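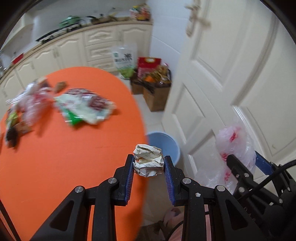 Lined paper, scrunched up tight.

Can lined notebook paper go in the compost, and does the ink matter?

Posted by Ama Appiah in Home and Garden > Composting

I mark a lot of handwritten work at home and end up with a full bag of scrap paper every couple of weeks. Most of it is ordinary lined exercise paper with the faint blue rules, written on in biro or pencil. Our council recycling truck only comes every second Friday and the yellow-lid bin is full well before then, so I'd like to put the paper through the compost.

The bin is a black plastic Danwood with no base, sitting on soil against the back fence. It gets kitchen scraps every day and grass clippings when I mow. It's been on the wet side since June and it smells a bit sour near the top. I've read that paper counts as a "brown" and would help with that, but I've also read that you shouldn't compost anything printed. Is the blue line ink a problem? What about biro? And do I need to shred it, or can I just throw it in? I don't own a shredder and would prefer not to buy one.

The compost goes on vegies, mostly silverbeet and tomatoes, so I'd like to be careful.

Hefin Nicholas
Regular contributor

Yes, you can compost it. I've put school paper in mine for 14 years and grown vegies in the result the whole time. The rules on the page are a very thin amount of ink and I don't worry about them. Same with pencil, which is graphite and clay. Biro I treat the same way, though if a page is solid with pen I put it in the recycling.

Things I leave out:
Glossy or coated paper, including most magazine covers
Thermal receipts
Anything with glitter, foil or sticky tape
Sticky notes, mainly on account of the glue

Take the staples out if it bothers you. They rust away but you'll find them with your fingers first.

You don't need a shredder. Flat sheets are the thing to avoid. A stack of flat paper goes in, gets wet and turns into a slab that air can't get through, and you'll dig it out months later looking much the same as when it went in. Tear each page into strips, or scrunch it. Scrunched paper holds little pockets of air, which is what a sour bin needs. Don't wad it too hard though — a really tight ball can stay dry in the middle for ages.

For a wet bin I'd add three good handfuls of torn or scrunched paper for every handful of kitchen scraps until the smell settles, and fork it through the top layer. If you've got dry leaves, mix those in as well. Grass clippings should go in thinly. A thick layer of grass will go slimy no matter how much paper you've got underneath it.

Fiifi Nartey

just chuck it in, mine goes in whole and the worms sort it out

Augustina Fiadzo

I agree with most of what Hefin said. I'd add that paper breaks down faster if it isn't all at the top. I have a Rilari tumbler now, but when I had an open-base bin like yours I kept a bucket of torn paper beside it and covered the scraps with some each time. It kept the little flies down too.

Bright white paper has usually been bleached. I still use it, but if you're going for organic certification, check the rules first. For a home vegie patch I wouldn't lose sleep over it.

Mine took six months over the cooler part of the year before I couldn't see any paper. If you find bits left when you empty the bin, throw them back in with the next lot.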